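Hand-held gripper recording practice

Hand-held gripper recording practice is the set of habits, written rules and half-written rules that people follow when they gather manipulation data by hand, with a gripper in each fist and cameras along for the ride. I've kept this article up for the Plonudora reference pages for a while now, and I'll say up front that it leans toward what we do at the Gollar site, because that's where I've spent most of my working hours. Other groups do it differently and some of them are probably right. Last revised 8/19/24.

Background

The earliest rules I know of in our corner of the field came out of Dadach, where the first version fit on one sheet and was mostly concerned with charging batteries. Manurung picked it up, added the parts on markers and clothing, and renumbered the whole thing so that nobody's old notes matched any more (I still have mine, with the old numbers crossed out in pencil). The current text has 70 clauses. Plenty of them are a single line. Clause 2 is the one everyone can recite: check the view before you check anything else.

The word "operator" is used throughout for whoever is holding the grippers. "Session" means everything between putting the gear on and taking it off, tea breaks included, which caused a fair bit of arguing at the time.

Working near glass

Glass gets a section to itself, and it's the bit I'm asked about most. Windows, glazed partitions and glass doors all throw back reflections, and a reflected marker can look an awful lot like a real one to a tracking program. Venetian-style blinds add their own trouble, as close, repeating bright and dark lines aren't kind to feature matching.
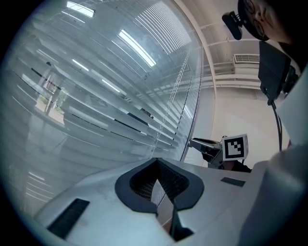 Should a session be called off if there's a glass wall in the working area?
Only when the task can't be done without the tracker losing its place. The usual course is to do a short trial recording, play it back, and log the glass in the session notes so whoever processes the data knows to look for doubled markers.

The trial recording is a favourite of mine, I'll admit. It takes hardly any time and it has saved me whole afternoons! The rules ask for the operator to move both grippers slowly through the working area, then turn side on to the glass and do it again. Overhead lights stay in whatever state they'll be in for the real thing. If you change the blinds afterwards, you do the trial over, and yes, that includes tilting the slats a bit.

A common mistake is to close everything up and assume the reflections are dealt with. Closed blinds behind a pane can still leave you with a very decent picture of a ceiling light in it.

Markers

Square printed markers have to be clean, flat and fully stuck down at the corners. A lifted corner is grounds for replacement, and I'd replace the lot while you're at it. Each gripper's marker numbers are written in the log before the session begins. Swapping left and right partway through is allowed - it just has to be written down, with the recording number beside it.

At Gollar we went back through 2,254 recordings in May and pulled 431 for a second look over marker trouble of one kind or another. Most of those were kept in the end. The ones we dropped were nearly all from before the trial recording became a rule, and I was one of the people who'd argued against it, so there you go.

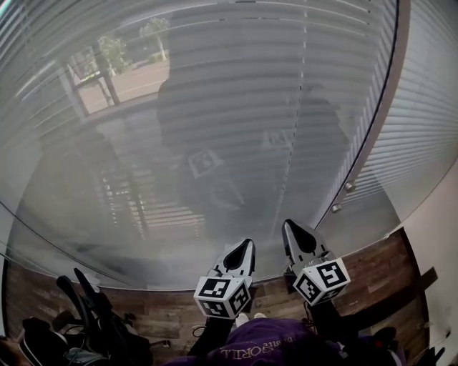 Both grippers held out toward the glass, with reflected markers faintly visible in the pane.

Clothing, cables and bags

Sleeves should be snug or pushed up past the wrist. Loose cuffs drift in front of gripper cameras and you won't notice till playback. Cables from anything worn on the head or chest are clipped with enough slack for a full turn of the neck, and no more than that.

The Manurung text says personal bags go "outside the path of travel". Dadach's older wording was "out of the room". I prefer the newer one, as long as everyone agrees beforehand where the path of travel is. Walking backward while holding two grippers is discouraged in both versions.

Privacy

Reflections matter here too. Anyone who might turn up in a pane of glass counts as being in the recording, so they're asked for consent the same way the operator is. Windows facing a footpath or car park get noted in the log, and the colour of the sticker on the log sheet tells the reviewer to check for passersby.

Points still in dispute

Whether breaks should restart the trial recording is unsettled. Gollar says yes after lunch, no after a cuppa. Dadach restarts every time - more power to them. There's also a draft clause on polarizing film for windows, which I haven't tried and so haven't written up.

See also: Marker placement; Session logs; Consent for recorded work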